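Subject: Re: [gift-processing] Matching pledges, Caltesus scholarship fund

The matching rule for the scholarship fund is now settled, so I am restating it for the list. Prydderch matches gifts dollar for dollar up to $400 per donor. Anything over that amount goes to the fund unmatched.
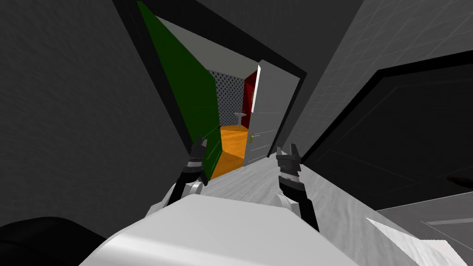 Page last modified: 18 September 2022

An earlier message asked:

> The Varnby batch has split gifts in it, where one check
> covers 2 donors in the same household. Rostex imports
> these as a single record. Do we cap the match once or
> per donor? Batch 1527 is on hold until I hear.

Cap it per donor, provided both names are on the pledge form. If only one name is on the form, treat the check as one gift and apply one cap. The import will still create a single record. Split it by hand before posting, and enter the check number on both halves so the deposit total can be traced.
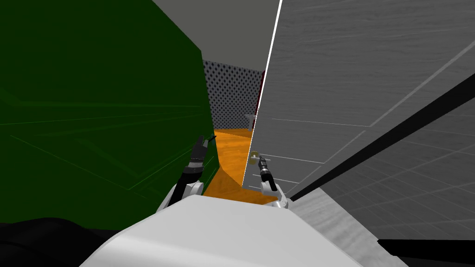 Gift Records Coordinator, Caltesus Foundation

Batch 1527 can be released once the split records are in. Do not delete the original import line. Set its amount to zero and leave the batch number in the notes field.

Pledges signed before May follow the old terms and get no match, even if the payment came in later. The signature date controls. 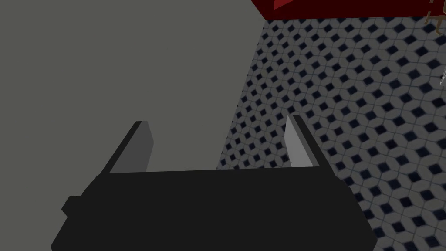 The same date test applies to payroll deductions. For those, the cap is applied to the yearly total, so a donor giving $10 per pay period should be entered as one pledge with a payment schedule. Separate gifts will trip the duplicate check in Rostex and have to be cleared one at a time.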